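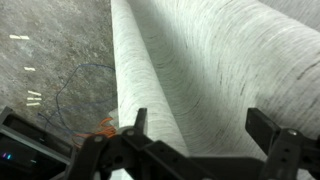 ## Bellville roll stock, small and large rolls: long-term review

2025-03-28

**Product:** Bellville gray-white roll stock, small roll and large roll
**Supplier:** Lozano
**Used at:** Bremside, ground-floor shop
**In use from:** January
**Reviewed by:** Leire Collado, with cutting notes from Unai Garrido

### Scope

Bellville sells the same sheet in two roll sizes. The small roll holds 9 meters, the large one 100 meters, and both are 800 millimeters wide. We bought one of each for covering benches, lining shelves and separating stacked parts. The review covers handling, cutting, tape adhesion and wear in normal shop work. It does not cover fire rating, thermal performance or acoustic performance. The sheet supplied by Lozano gives no values for any of these, and we have no equipment to measure them.

### Appearance and finish

The color is a chalky gray-white with fine darker streaks. On the small roll the streaks run mostly along its length. Anyone who needs a uniform color should look elsewhere. Cut pieces laid side by side on a bench do not match closely, and turning one of them around does not help.

Short dark marks are scattered over the surface of the large roll. We checked several cut lengths and found no thin spots or holes that corresponded to them. For a shelf liner they are irrelevant. For a display surface they would be a reason to reject the material.

### Handling

The small roll can be carried under one arm and stood on end without support. The large roll is a different matter. It moves easily enough once it is turning, but getting it through a standard doorway takes two people, and it should be unpacked near the place where it will be used. The packaging has no hand holds. The outer wrap on ours was torn along one side on delivery, with no damage to the material below it.

Winding is even on the small roll. The large roll had telescoped slightly toward the center, so the end face was not flat. This matters if you store rolls standing up. We corrected most of it by laying the roll down and pushing the core back, a job that took longer than expected and had to be repeated in February.

Neither roll springs open when the outer end is released. The small roll relaxes a little overnight and can be tightened by hand.

### Cutting

Unai did nearly all of the cutting. His notes, slightly edited:

- Utility knife, new blade: clean on a single layer against a steel rule. The blade follows the surface grain if the rule is not held firmly, and the error is worst on long crosscuts.
- Utility knife, used blade: drags, lifts the surface and leaves a fuzzy edge.
- Shears: acceptable for short cuts. Long cuts show a step at each bite.
- Rotary cutter: the best edge of the three on one layer. On two layers the bottom piece comes out slightly oversize.

Blade life is poor. A fresh segment was needed more often than with cardboard, and we now keep a separate knife for this material.

Loose fiber collects at the cut line and should be vacuumed before the piece is turned over. Sweeping spreads it.

### Tape adhesion

Tape is the weak point. We tried three types on the cut sheet:

| Tape | Holds to sheet | Holds to concrete | Removal from sheet |
|---|---|---|---|
| Esix white, general purpose | Fair | Good | Pulls some fiber |
| Paper masking tape | Poor | Poor | Clean |
| Double-sided carpet tape | Good | Good | Tears the surface |

The concrete in our shop is worn and speckled, and it holds fine dust even after sweeping. All three tapes improved when the floor was wiped with a damp cloth and left to dry. On the sheet itself no preparation made any difference. The adhesive bonds to the top fibers and the top fibers let go.

For a seam that has to last, tape the underside along the full length and keep the top free. Short strips across the joint lift at the corners within a few days of foot traffic. For temporary positioning, short strips of the white tape are sufficient.

### Wear

Bench covering has held up well. The piece on the main assembly bench has been in place from the first week and shows flattening where parts are set down, plus one cut from a dropped chisel. It has not curled at the edges.

Shelf liners show no measurable change.

Floor use is less convincing. A strip laid along the packing aisle had pilled noticeably by the end of the second month and had picked up enough dirt to change color. Vacuuming removes loose dust but does not restore the original shade. I would treat it as a consumable in any walking area — replace it, do not clean it.

Liquids soak in quickly. A spill of cutting fluid left a permanent stain and we discarded the piece.

### Small roll or large roll

The sheet appears identical in both, and pieces from the two rolls cut and lay the same way. The large roll costs less per meter. It also takes up floor space permanently and needs a fixed cutting station to be worth having. A shop that lines a few shelves each year should buy the small roll and accept the price.

### Ratings

- Cut quality: 4 out of 5 with a rotary cutter, 3 with a knife
- Bench and shelf use: 4 out of 5
- Floor use: 2 out of 5
- Tape compatibility: 2 out of 5
- Packaging: 2 out of 5

### Open points

Lozano has been asked whether the large roll can be supplied on a stiffer core. No reply so far. Unai also wants to try a hot knife on the crosscuts, pending an answer from Bellville on whether the material may be heated. I will add the result to this page when we have one.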